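Guía de instalación y uso de Nodholm, lector de devociones diarias
Sección 4. Preparar el plan de lectura y oración

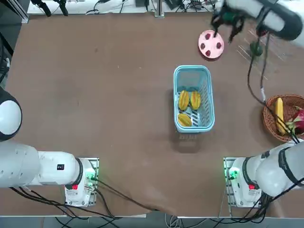
Antes de empezar, compruebe que el programa está instalado y que ha creado una cuenta con la clave que le entregó su parroquia o grupo. Si todavía no la tiene, vuelva a la sección 3. Los pasos siguientes sirven para uso personal y para grupos pequeños.

4.1 Crear un plan

1. Abra Nodholm y pulse Planes en el menú inferior.
2. Pulse Nuevo plan.
3. Escriba un nombre. Puede usar tildes y espacios, pero no barras.
4. Elija la duración: una semana, un mes o un año litúrgico.
5. Seleccione la traducción de la Biblia. La lista muestra solo las que ya están descargadas.
6. Pulse Guardar.

Nota: los planes de un año empiezan siempre en el primer domingo de Adviento. Si lo crea en octubre, el programa mostrará las lecturas del año en curso hasta esa fecha y después pasará al nuevo ciclo.

4.2 Fijar la hora de oración

1. Dentro del plan, pulse Horario.
2. Indique la hora del primer aviso. El valor inicial es las 7 de la mañana.
3. Añada más avisos si lo desea. El máximo es de 4 al día.
4. Elija el sonido: campana, salmo cantado o sin sonido.
5. Pulse Probar aviso y ajuste el volumen.

Precaución: el modo de ahorro de batería de algunos teléfonos retrasa los avisos. Desactívelo para Nodholm en los ajustes del teléfono.

Precaución: al cambiar de huso horario, los avisos conservan la hora del lugar de origen hasta que se vuelve a abrir el programa.

4.3 Anotar peticiones e intenciones

1. Pulse el icono del cuaderno, a la derecha de la lectura.
2. Escriba la petición. El texto admite hasta 601 caracteres.
3. Marque Privada si no quiere que la vea el grupo.
4. Pulse Guardar. La petición aparecerá al final de la lectura del día siguiente.
5. Para retirarla, manténgala pulsada y elija Archivar.

Nota: las peticiones archivadas se conservan durante 6 meses. Pasado ese plazo se borran y no se pueden recuperar.

Precaución: una petición compartida llega a todos los miembros del grupo. No incluya datos de salud ni asuntos familiares de otra persona sin su permiso.

4.4 Compartir el plan con un grupo

1. Abra el plan y pulse Compartir.
2. Copie el código de invitación y envíelo a los miembros.
3. Cuando cada miembro lo introduzca, acepte su solicitud en la pestaña Pendientes.

Los grupos creados con la versión anterior, Stomosach, no se trasladan de forma automática. Exporte primero la lista de miembros desde Stomosach (Grupo > Exportar) y cárguela después en Nodholm (Grupo > Importar).

4.5 Si algo no funciona

La lectura aparece en blanco: descargue otra vez la traducción.
El aviso suena dos veces: borre los horarios duplicados en Horario.
El código no se acepta: pida uno nuevo. Los códigos caducan a los 7 días.

Continúe en la sección 5, Imprimir las lecturas de la semana.

Ediciones Urquijo. Texto revisado el 23 de mayo de 2019.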